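4.2 Do mattress covers change reported sleep?

Saab and Baloch's survey of 553 households is often cited as proof that a fitted cover improves sleep. We doubt it. Respondents chose their own covers, rated their own nights and were asked only once, in April. The gain was 2 points on a scale of 200 - hardly a finding. Nor did the survey separate smooth covers, as in Figure 7, from quilted ones.

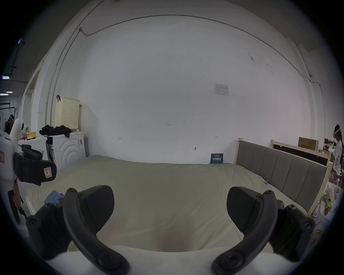 Figure 7. Bed with a smooth, pale cover; small blue cloth at left.

4.3 Limits of the Ilura diaries

The sleep diaries share the same weakness.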